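件名: Re: [土間床ML 2926] 床の粉ふきと Niseo について
差出人: 北側の作業場

横から失礼します。Tyra Backlund さんの投稿、長いので必要なところだけ残して引用します。

＞みなさん、こんにちは。Astthorpe の Tyra Backlund です。
＞先日から話題の、コンクリート床の粉ふきの件です。
＞うちの共同倉庫では、この春 Stornby の表面強化剤 Niseo を
＞塗りました。施工は Hedlund にお願いしました。
＞結果はとても満足しています。掃いても粉が出なくなり、
＞タイヤの跡も付きにくくなりました。
＞説明によると、液が内部まで浸透して床そのものを硬くするので、
＞塗膜と違って剥がれる心配がなく、以後の手入れは水拭きだけで
＞よいそうです。
＞古い床でも新しい床でも効果は同じとのことでした。
＞迷っている方には、早めに塗ってしまうことをおすすめします。
＞粉は吸い込んでも体によくありませんし、商品の箱にも付きます。
＞塗った日に撮った写真もあるので、希望の方には送ります。

満足されているところに水を差すようで申し訳ないのですが、私はこの手の話にかなり疑い深いほうです。Niseo が悪い製品だと言うつもりはありません。使ったことがないので言えません。ただ、書かれていることのうち、どこまでが Backlund さんの見たことで、どこからが業者の説明なのかが混ざっていて、そのまま「早めに塗ってしまう」に進むのは乱暴だと思いました。

先に自分の立場を書いておきます。借りている作業場の土間は打ってから相当たっていて、入口側はよく粉をふきます。七年前に別の強化剤を塗りました。製品名は出しません。当時の缶も説明書も捨ててしまい、配合も塗布量も確かめられないからです。塗った直後はたしかに粉が減りました。翌年の冬にはもう元に戻ったような気がしましたが、これも「気がした」だけで、測っていません。つまり私も人のことは言えないわけで、そのあたりの反省も込めて書きます。

1) 「掃いても粉が出ない」は、いつと比べてか

塗る前に何をしたかが書かれていません。たいていの業者は塗布の前に床を洗うか、軽く研ぐかします。Hedlund のやり方は知りませんが、まさか埃の上から撒いたりはしないでしょう。だとすると、弱い表層をいったん取り除いたことになります。粉が減った分のうち、どれだけが薬剤の働きで、どれだけが下地処理の働きなのか、今の話からは分かりません。

これは意地悪で言っているのではなく、値段に直結します。洗って研ぐだけで半分以上片づくのなら、狭い作業場の人は機械を借りて自分でやれば済みます。薬剤を買うのはその後でも遅くありません。

確かめ方は簡単で、隅のほうに、洗っただけで何も塗らない一角を残しておけばよかったのです。棚の裏でも構いません。施工が済んだ今となっては仕方がありませんが、これから頼む方はぜひ業者に言ってみてください。嫌がられるかもしれません。嫌がるならその理由を聞いてください。「色むらが出るから」と言われたら、色が変わる薬剤なのかどうかを聞く口実になります。

2) 「浸透して床そのものを硬くする」

けい酸塩系の強化剤であれば、コンクリート中の石灰分と反応して細かい隙間を埋める、というのが一般的な説明です。理屈としては納得しています。疑っているのは深さの話です。「内部まで」と言われて、どのくらいの深さを思い浮かべるでしょうか。営業の人の手つきを見ていると、親指と人差し指の間がだんだん広がっていくことがあります。

密に仕上げた床には、そもそも液があまり入りません。逆に、すかすかの床にはよく入りますが、そこは反応する相手が残っているかどうかが問題です。古い床は表面から中性化が進んでいて、反応に使える石灰分が減っているはずです。私がいちばん引っかかったのは「古い床でも新しい床でも効果は同じ」の一文で、今の説明と両立させるのは難しいと思います。Stornby の資料に本当にそう書いてあるのか、それとも現場で口頭で言われたのか、Backlund さん、もし覚えていたら教えてください。

資料に書いてあるなら、試験体がどういう床だったのかを知りたいです。たいてい打って間もない、きれいな試験体です。フォークリフトが毎日走ってきた床のデータを見せてもらったことは、私は一度もありません。

3) 剥がれない、は何もしなくてよい、とは違う

塗膜がなければ剥がれるものもない。そこは同意します。ただ、それは「見た目に剥がれが出ない」という意味であって、摩耗しないという意味ではありません。表面が減れば、強化された層も一緒に減ります。エポキシのような塗り床は剥がれるのが目で見えるぶん、傷んだことには気づけます。浸透型は傷んでも気づきにくい。私が翌年の冬に「元に戻ったような気がした」としか書けないのも、そのせいです。

水拭きだけでよい、というのも条件つきで聞いたほうがいいと思います。油をこぼしたとき、酸性の洗剤を使ったとき、冬に凍結防止剤を靴で持ち込んだとき。うちの入口側が弱いのは、おそらく最後の理由です。Astthorpe の冬がどうなのかは知りませんが、雪のある土地なら確認しておいて損はないはずです。

4) 写真では粉のことは分からない

塗った日の写真を送ってくださるとのこと、お気持ちはありがたいのですが、私は粉の判定には使えないと思っています。この ML では以前から床の写真がよく回ってきますが、灰色のコンクリートは、粉をふいていようがいまいが、写れば灰色です。光の向きで艶も変わります。施工業者のカタログの「施工前」がいつも曇り空のような色をしているのは、みなさんもお気づきでしょう。

床の写真を送るなら、せめて場所と、いつ掃いたかと、薬剤の有無を文字で添えてもらえると助かります。下のも床はコンクリートですが、これだけ見て強化剤の要る要らないを言い当てられる人がいたら、ぜひ名乗り出てください。

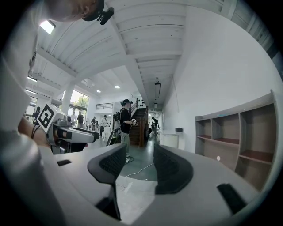

5) では何を見ればよいか

大げさな試験をしろと言うつもりはありません。私が今年の四月からやっているのは次の二つだけです。

ひとつめは透明テープです。掃除した床の決まった場所に貼り、指の腹で一定の強さでこすって剥がし、黒い紙に貼って並べます。同じ銘柄のテープを使うこと、同じ場所でやること。紙の端に場所と月を書いておくと、後で並べたときに差が目で分かります。こする強さが毎回同じかと言われると自信はありません。それでも「気がした」よりはましです。

ふたつめは水滴です。スポイトで水を落として、しみ込んで色が変わるまで待ちます。すぐ吸う床と、玉のまま残る床があります。玉のまま残る場合は、以前に撥水剤か何かを塗られている可能性があるので、その上から浸透型を塗ってもあまり入らないのではないかと疑います。借りている建物だと前の借り主が何を塗ったか分からないことが多いので、テープよりこちらを先にやったほうがいいかもしれません。

なお、硬さを見るのに釘で引っかく人がいますが、私はやめました。引っかく人の機嫌で傷の深さが変わります。うちでは私がやると浅く、息子がやると深い。

6) 体への影響のこと

粉は吸い込まないほうがいい、という点には異論ありません。コンクリートの粉にはけい砂由来のものが入りますから、乾いたまま竹ぼうきで勢いよく掃くのはよくないです。ただ、そこから「だから早く塗る」に飛ぶ前に、掃き方を変えるほうが先ではないでしょうか。湿らせたおがくずを撒いて掃く、微粒子用のフィルターが付いた掃除機を使う、といったことなら今日からでもできます。

それから、下地を研ぐ作業のほうが、普段の掃除よりはるかに粉が出ます。Hedlund が集じん機をつないで研いだのか、水を使ったのか、倉庫の荷物はどうしていたのか。健康を理由に塗るのであれば、塗る日のことも話に入れてください。

薬剤のほうもアルカリ性が強いものが多く、乾く前に余りを拭き取らないと白く固まって取れなくなります。ガラスやアルミのサッシに飛ぶと跡が残るとも聞きます。自分で塗る方は、注意書きを施工前に全部読んでください。私は七年前に読まずに始めて、シャッターのレールの脇に今でも白い筋があります。

7) 費用について

Backlund さんの投稿には金額がありませんでした。書きにくい事情があるなら結構です。ただ、もし可能なら、下地処理と薬剤と塗布の内訳だけでも割合で教えてもらえると、他の方の参考になると思います。以前この ML で見積書を見せ合ったとき、どれも「床面強化工事一式」となっていて、話がそこで止まってしまいました。一式と書かれた見積もりには、内訳を出してもらえるまで返事をしないことにしています。

保証についても同じです。何が起きたら保証の対象になるのか。剥がれないことを保証する、と言われても、もともと剥がれる膜がないのですから何も保証していないのと変わりません。粉が出たら塗り直す、という書き方になっているか、その「粉が出た」を誰がどう判定するのか。そこまで書いてある保証書をお持ちの方がいたら、固有名詞は伏せて構いませんので文面を見せてください。

Backlund さんへの質問をまとめておきます。お時間のあるときで結構です。

・塗布前の処理は洗いだけでしたか、研ぎも入りましたか
・倉庫の床は打ってからどのくらいたっていますか
・「古い床でも同じ」は資料の記載ですか、口頭の説明ですか
・どこかに塗っていない部分は残っていますか（機械の下、柱の際など）

最後のものが残っていれば、今からでもテープで比べられます。それで塗ったほうが明らかにきれいなら、私は考えを改めますし、うちの入口側もその年のうちに見積もりを取ります。差が出ない場合も、それはそれで ML に流していただきたいです。うまくいった話は放っておいても集まりますが、変わらなかった話は誰も書かないので、過去ログを読むとどの薬剤もよく効いたことになっています。

あと、前の話題で止まっている目地のゴム材の件、品番が分かる方はまだいませんか。入口の目地が痩せてきて、掃除のたびに砂がそこに溜まります。床の粉だと思っていたものの何割かは、この砂だったのではないかという気もしていて、来月はテープを目地から離れた場所にも貼ってみるつもりです。

北側の作業場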